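Suchbegriff eingeben Suchen

Kapitel 7
Wenn der Greifer klemmt: Störungen erkennen, bevor sie teuer werden

Ich fange dieses Kapitel mit einer Blamage an, und zwar mit meiner eigenen. Im Oktober saß ich mit Xinyi Xue im Labor in Clastside vor der Simulation unseres zweiarmigen Roboters. Die Aufgabe klang harmlos: eine kleine Flasche mit der linken Hand halten, zur Mitte bringen, mit dem rechten Greifer übernehmen. 149 Durchläufe hatten wir schon hinter uns, fast alle sauber, und ich hatte mir gerade einen Kaffee geholt (schwerer Fehler!), als Xinyi rief, der rechte Arm stehe einfach da.

Er stand wirklich da. Kein Alarm, keine Kollisionsmeldung, im Protokoll alles grün. Der Regler meldete brav »Ziel erreicht«, und nach 30 Sekunden lief die Zeitbegrenzung ab und der Versuch wurde als Erfolg verbucht. Als Erfolg! Ich habe das dreimal gelesen und dann laut gelacht, bis mir einfiel, dass dieselbe Auswertung schon seit Wochen lief und wir ihr die ganze Zeit geglaubt hatten.

Bevor wir in die Theorie einsteigen, schauen Sie sich in Ruhe an, wie eng es bei so einer Übergabe zugeht. Die Flasche ist winzig, verglichen mit der Hand, und der rechte Greifer mit seinen zwei kurzen Fingern zeigt dabei nach oben. Überlegen Sie ruhig schon einmal, woran Sie an so einer Stelle merken würden, dass etwas nicht stimmt.

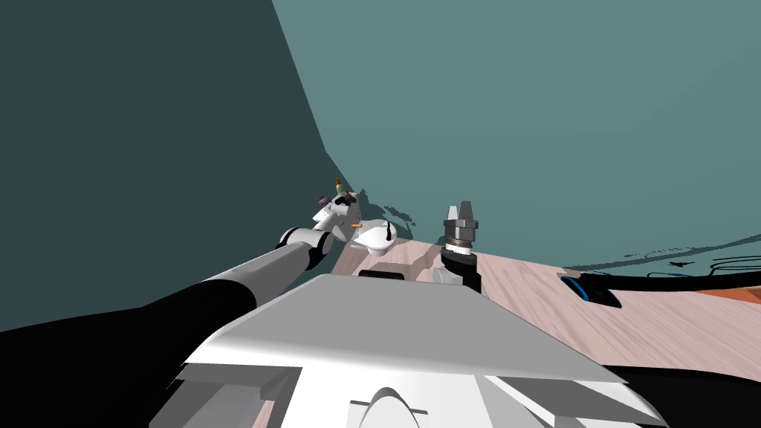

7.1 Was hier eigentlich schiefgegangen ist

Die Ursache haben wir erst am nächsten Tag gefunden, und sie war ziemlich banal. Unsere Erfolgsprüfung fragte nur ab, ob das Handgelenk nahe genug am Übergabepunkt war. Ob die Finger etwas hielten, interessierte sie überhaupt nicht. Mirjam Thaler, die damals die Steuerung für das Projekt Jateo schrieb, hatte eine Griffprüfung zwar eingebaut, aber ich hatte sie beim Testen ausgeschaltet und dann vergessen. So etwas nennt man einen stillen Fehler: Das System verfehlt seine Aufgabe und meldet trotzdem, alles sei in Ordnung.

Stille Fehler sind mir viel unheimlicher als laute. Wenn ein Arm gegen den Tisch fährt, drückt jemand den Not-Halt und alle reden darüber. Wenn eine Prüfung das Falsche misst, redet erst einmal keiner. Beim Nachrechnen mit eingeschalteter Griffprüfung waren 28 unserer schönen Erfolge plötzlich keine mehr. Ich gebe zu, dass mir das peinlich war – der Zwischenbericht für Limthorpe war nämlich schon verschickt.

7.2 Warum das eine Frage der Sicherheit ist

In der Simulation fällt höchstens eine gerechnete Flasche herunter, und man startet neu. An der echten Anlage sieht das anders aus. Dort glaubt die Steuerung nach der Übergabe, die linke Hand sei frei, und fährt sie womöglich mit bis zu 30 Zentimetern pro Sekunde zurück, während das Teil noch darin klemmt. Wer in diesem Moment hineingreift, um zu helfen, steht mitten im Fahrweg.

Merken Sie sich für die folgenden Abschnitte deshalb drei Begriffe: Zustand (was ist wirklich los?), Messung (was sieht der Sensor davon?) und Meldung (was behauptet das Programm?). Bei uns passten Messung und Meldung wunderbar zusammen, bloß mit dem Zustand hatte beides wenig zu tun.

Im nächsten Abschnitt bauen wir die Griffprüfung Schritt für Schritt nach, zuerst mit der Fingerstellung allein und danach mit der Kraft als zweitem Signal. Halten Sie dafür Ihr Protokollblatt aus Kapitel 6 bereit.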